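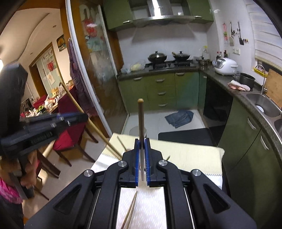
Home > Guidelines > Hand-Held Grippers > FAQ

This site uses cookies to remember your settings. By continuing you accept our cookie policy.

Frequently Asked Questions: Working with Hand-Held Grippers in Home Kitchens

Last revised January 2018

These answers go with the Konder good practice guide for recording tasks in private homes. They apply to all operators on the Dristus and Rey projects.

Does the stove have to be off?

Yes. All burners stay off for the whole session, even if the task is at a table on the other side of the room. Pots and pans may stay on the stove with their lids on.

Do we need to clear the kitchen first?

No. Bottles, rice cookers, dish racks and bags on the counter can stay where the household keeps them. Move knives and anything made of thin glass out of reach of the work area. Pick up cloths and loose mats if an operator will be walking over them.

How should thin items such as sticks be gripped?

Close the pads on the stick slowly and stop when it no longer slides. Hold it upright, with the tip clear of the jaws. Ribbed pads hold round wood well, but they will crush soft or hollow items. If a stick splits, throw it away and log it.

Can two grippers be used over one table?

Yes, if both operators agree on who moves first. Keep 4 inches between the two sets of jaws unless the task calls for a handover. Hold the gripper by its handle only. The linkage joints are pinch points, and fingers should never rest on them.

What about sleeves and jewelry?

Loose cuffs must be rolled or clipped above the wrist. Take off bracelets and rings. Long hair is tied back.

How often do the pads need to be checked?

Before each session and again after every 200 grips. Replace a pad if a rib is torn or if the pad has started to lift at the edge. Novotex pads come in pairs — change both, even when one still looks fine.

How long can one person work?

Fifteen minutes at a time, then a break. Hand strain builds up slowly, and most dropped items are logged late in a session.

Do we need permission from everyone in the home?

Every adult who lives there signs the form. Signed forms are kept for seven years. Mail and papers showing names or addresses should be put away before work starts.

Who do I tell about a pinch or cut?

Your site lead, the same day, however small it is. The revised report form will be ready in March. Use the current one until then.

Was this page helpful? 15 comments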